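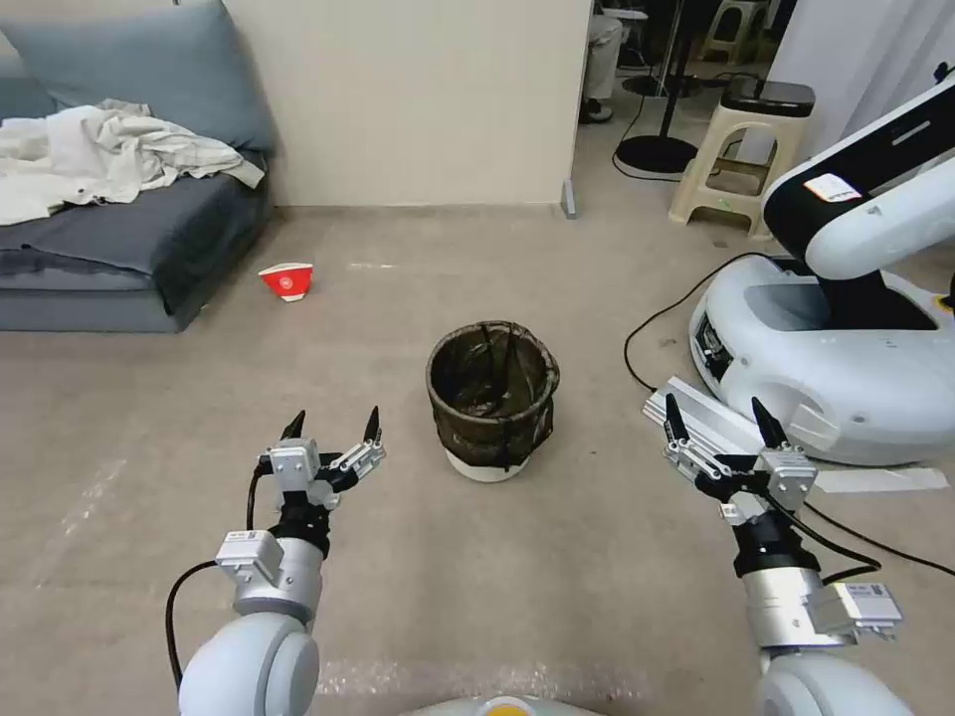 Lake monsters: what the Wultstead reports say
Speaker notes, 6th September

Start with the lake. Most people in the room won't know Wultstead, so give the basics. Long, narrow, very deep at the north end, shallow and reedy at the south. The village sits at the south end and the old ferry landing is on the east shore. Nearly all the sightings come from the landing or the road above it.

The creature has no proper name. Older people call it the Long Eel. The newspaper tried "Wully" for a while and it didn't catch on.

What witnesses describe:
Dark back, usually gray or black
One to three humps, low in the water
Moves in a straight line, then sinks without a splash
No head seen in most reports

Read out the Forsyth account here. Rory Forsyth was working on the ferry one March when he saw what he took for an upturned boat. It kept pace with the ferry for a few minutes and went under near the landing. He told the same story for the rest of his life and the details hardly changed. He never said it was an animal. He said it was "something that was going somewhere."

Pause for the map. Point out the landing, the reed beds and Edgate, the farm where the second group of reports comes from.

The Edgate reports are different. They're all from the same family, all at dusk, and they mention a neck. I treat them separately. The family had a book of sea serpent pictures in the house, and one of the drawings they gave the paper is very close to a plate in it. Don't say they made it up - I don't think they did. People fill in what they couldn't see with something they already know.

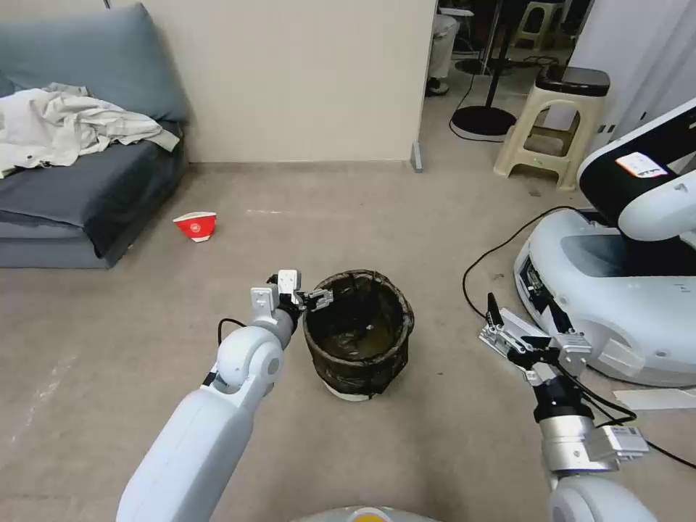 Next, the comparison with other lakes. Keep this short. Long-necked reports are rare before the 1930s and common after, once the Loch Ness story was in the papers everywhere. Wultstead follows that pattern. The humps come first and the neck comes later.

Possible explanations, in the order I find them likely:
Boat wakes. The lake is narrow, so a wake can bounce off the far bank and come back after the boat is out of sight.
Swimming deer, seen from low down.
Otters in a line.
Logs coming up from the bottom in warm weather.
A large eel. Possible for the size of some reports, but eels don't make humps. They bend side to side.

Jonas Haslinger argued for a sturgeon. Mention it, say that no sturgeon has been recorded in the lake, and move on. If someone asks for more, his pamphlet is on the table by the door.

Someone will ask about the Kurtuluş letter. It was sent to the paper by a traveler of that name and describes tracks on the shore. The original is lost and we only have the printed version, which was shortened. I don't use it as evidence either way.

Finish with the recording of the ferry bell if the sound is working. If not, go straight to questions. Ask for local stories first, and write down names and where people were standing. Leave the lights low until the map is off the screen.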